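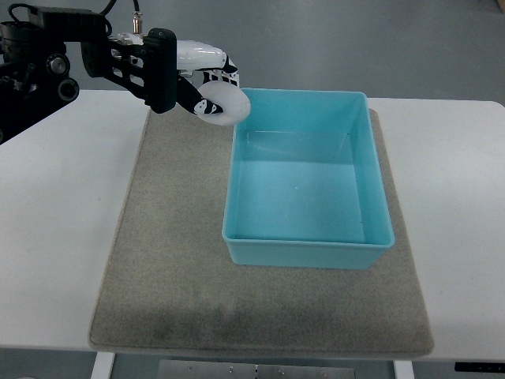
Table with the gray felt mat and the teal bin

Scale reads different on felt mat than on bare table
Posted by Yesenia Galindo in Measuring and Weighing

I have a Tullorik 3711 bench scale, 1 g resolution, four rubber feet. On the bare table an 800 g check weight reads 800. On the felt mat the same weight reads 799, and the reading takes longer to settle. If I lift the scale and put it back down it can drop another gram. Batteries are new. I zeroed it before every reading and let it warm up as the manual says.

Is the load cell going bad, or is this the mat? I would prefer to keep the mat down because it protects the surface.

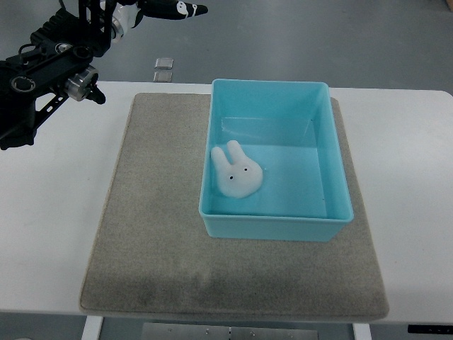
I also tried a Besport kitchen scale in the same spot and it drifted too, but it was never very accurate, so I don't put much weight on that.

3 replies

Filip
It's the mat. Felt compresses unevenly, so the scale tilts slightly under load, and a single-point load cell reads low when it isn't level. On soft material the underside of the housing can also touch the surface between the feet and carry part of the load. Check the clearance under the housing with a sheet of paper. If the paper drags when the weight is on, that is your missing gram.

Fix: put a rigid plate on the mat, larger than the footprint of the scale. Glass or a stone tile is fine. Level it, zero the scale with the plate in place, then repeat the test with the weight at the center and at each corner.

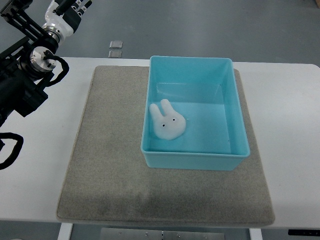
Corner readings should agree within one division. If they don't agree on a rigid surface either, then look at the load cell or the overload stops.

skuvov_bench
just recalibrate it on the mat

Yesenia Galindo
Recalibrating on the mat gave 800 once and 799 after I moved it. With a floor tile under the scale I get 800 at the center and at all corners. The paper test did drag on bare felt. Marking this solved.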